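Ekrem Akbulut has led the Çınar quartet for two seasons, and in July the group opens the summer concerts at Wonwood with a program of Haydn and Turkish songs arranged for strings. We talked after a morning rehearsal.

The hall seats 300, but Akbulut wanted a smaller audience for the first night. "We asked them to sell 60 chairs and put those on the stage with us," he says. "Haydn wrote a lot of this music for rooms. You should hear the bows."

The songs were his idea. He grew up with them on the radio and asked the composer Aslı Tatlı to set five. She kept the tunes where a singer would place them, mostly in the viola.

"Aslı sent the first draft with almost no dynamics," Akbulut says. "I called her and she told me to sing it first, then decide. So we sang it. Badly, but we sang it."

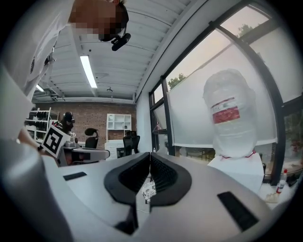 Gut strings and a late start

The quartet plays the Haydn on gut strings and changes instruments at intermission. Akbulut says tuning is the main worry in summer. "If the doors are open, the E string drifts. We stop between movements and tune again. People are patient about it."

He came to the violin at 12, which is late for a professional. His first teacher had him play second parts only. "I was annoyed then. Now I listen to the second violin before I listen to myself."

The same program goes to Vosusbridge later in the summer, with one change – the slow song that ends the first half will move to the end of the concert. Akbulut is still not sure about an encore. "Maybe a minuet," he says. "It depends how hot it is."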